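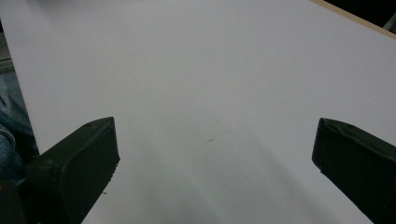 Prindell Group Project, Final Report
Section 4: The slipping fault and what we learned from it
Jun 10, 2020

4.1 Background

Our group built a hand-held gripper for collecting demonstrations of simple table tasks. The operator holds the tool, closes the two fingers with a trigger, and the recorded motion is later used to program the arm in the Nuvcombe laboratory. The first sections of this report describe the design. In this section we describe the fault which cost us the most time, and we try to be exact about which part of it we understand and which part we do not.

The fingers are blocky and dark green, with a small round recess on the top near each tip. We did the work over a large flat white surface, which makes the colour of the fingers easy to separate in the video.

4.2 What happened

During the second series of trials the tool began to drop objects. At first it was only the smooth ones, a plastic cup and a glue stick. The fingers closed, the object was lifted, and then it rotated slowly and fell. We supposed that the operator was releasing the trigger too early, and we repeated the instructions to everyone. This was our first mistake. The trigger signal was already stored in the log and we could have looked at it the same afternoon, but we looked at it only one week later. The log showed that the trigger was fully pressed in every failed trial of that series.

The second mistake was more serious. When the drops continued, one of us increased the preload of the closing spring without writing it in the notebook. The drops became fewer, so we were satisfied. Two sessions later the cable jumped from its pulley while the trigger was held, and the left finger swung open with some force. The operator's other hand was near the tips. There was no injury, but the supervisor stopped all trials until we had written an incident form and a new checklist.

4.3 Investigation

We took the tool apart and found two separate problems.

The cable clamp was held by a single screw, and this screw had loosened. The pad on the left finger could move a little on its seat, so that the two fingers did not meet in parallel. With a cup this gives contact along one line only, and the object can turn around that line. The stronger spring hid the symptom and put more load on the clamp, which was the weaker part.

We then measured the closing force with a borrowed Correia gauge, 6 times with the old clamp and 6 times with the new one. The old clamp gave a different value almost every time. The new clamp has two screws and thread locker, and its values were close together.

4.4 Changes

The spring was returned to the original preload. The clamp was redesigned and printed again. We added a guard over the pulley, so the cable cannot leave the groove even when it is slack. Before each session the operator now opens the fingers wide over the surface with nothing between them, closes them slowly, and checks that the tips meet evenly.

Any mechanical change must be written in the notebook and signed before the tool is used again — also a change that seems very small.

4.5 Results and open points

After the repair we ran 400 closing cycles and then the object trials. The object was dropped in 8 trials, all of them with the glue stick. We believe this is a friction problem of the pad material, but we did not test another material, so it remains an opinion.

The recordings made with the stronger spring were removed from the data set. The Clestton objects, which are heavier, were not tried with the new clamp and should be the first task for the next group in December.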